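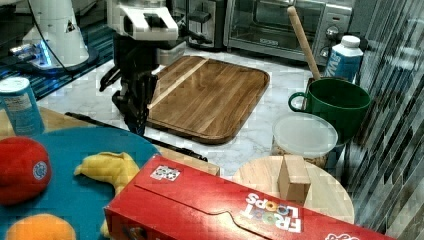

1 min read

About Tirutside

Evening cooking school, small groups, one long counter. Started by Yung-ching Chien and Villads Hjaltested, who met washing pots at a hotel and both wanted out.

First class was dumplings. Five people came, two of them Villads's cousins. We've taught 567 classes now, still do dumplings, still run late.

What we teach: weeknight stuff mostly. Knife basics, soups, flatbreads, rice that doesn't stick. So-ying Au does the noodle nights. Irfan Santoso has sambal and curries, bring a hankerchief. Baking is on hold till September, oven trouble.

Groups are 10 at most. You cook, you eat, you take home whatever's left. Aprons are here, containers aren't.

We moved from the old Takagi building last year. More sinks, better parking, the stairs are gone. Door is on the side street, next to the key shop. Ring twice.

Never cooked? Fine. Take Basics first, it's 9 evenings and you can miss one and make it up later. Gift cards yes, refunds up to two days before, kids from age twelve with a grown up.

Allergies: tell us when you book, not at teh door please.

Private bookings and team dinners go through Ching-wen Tsao at the front desk. Mornings are best, she's teaching after four.

Page updated 7/10/19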